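Preguntas frecuentes sobre el aviso de seguridad de la pinza manual Climus

Última actualización: 3 de enero de 2018 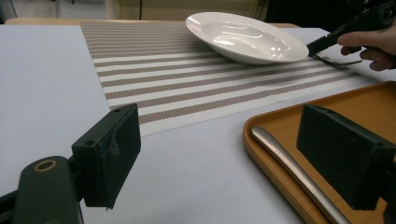 ¿Qué falla tiene la pinza?

El muelle de retorno puede soltarse de su alojamiento cuando la empuñadura se acciona muchas veces seguidas. Si ocurre, las mordazas dejan de abrirse del todo o se cierran de golpe al soltar el gatillo. En el segundo caso hay riesgo de pellizco en los dedos y de que caiga el objeto sujeto.

¿Qué unidades están afectadas?

Las del lote 169, distribuidas por Grerkon a partir de marzo. El número de lote figura en la etiqueta interior de la empuñadura. Las unidades de otros lotes llevan un muelle distinto y no entran en este aviso.

¿Cómo se detectó?

En el centro de pruebas de Bornstead, durante unas sesiones de poner y recoger la mesa, una pinza se cerró sola y rompió un plato. No hubo heridos. Al desmontarla se vio el muelle fuera de su sitio. Después se revisaron 50 pinzas del mismo lote y 3 presentaban el mismo defecto.

¿Puedo seguir usando la mía mientras llega el recambio?

No, si es del lote afectado. Retírela del puesto y márquela para que otra persona no la coja por error. Tampoco debe usarse con guantes ni con objetos blandos - el defecto no depende de la carga.

¿Qué hago si se bloquea con un objeto dentro?

Apoye la pinza sobre una superficie estable y suelte la empuñadura despacio. No meta los dedos entre las mordazas para separarlas. Afloje los 2 tornillos laterales de la empuñadura con la llave suministrada y el mecanismo quedará sin tensión.

¿Son válidos los datos grabados con una pinza defectuosa?

Depende de la sesión. Si la apertura de las mordazas registrada no vuelve a su valor máximo entre un agarre y el siguiente, hay que descartar la grabación desde ese punto. Lo anterior puede conservarse. Los robots entrenados con registros erróneos tienden a cerrar antes de tiempo, sobre todo con cubiertos y otras piezas finas.

¿El fallo afecta también a la versión montada en brazo?

La versión para brazo se acciona con motor y no lleva muelle de retorno. No hace falta revisarla por este motivo.

¿Quién realiza la reparación?

El servicio técnico de Rønning. Se cambian el muelle y su tapa, y se recalibra la apertura. La reparación es gratuita aunque la garantía haya vencido. No recomendamos sustituir el muelle por cuenta propia - si la tapa queda mal asentada, la avería se repite.

¿Cómo solicito el cambio?

Rellene el formulario de incidencias indicando el número de lote y la dirección de recogida. Envíe la pinza sin batería y con las mordazas cerradas, sujetas con una brida.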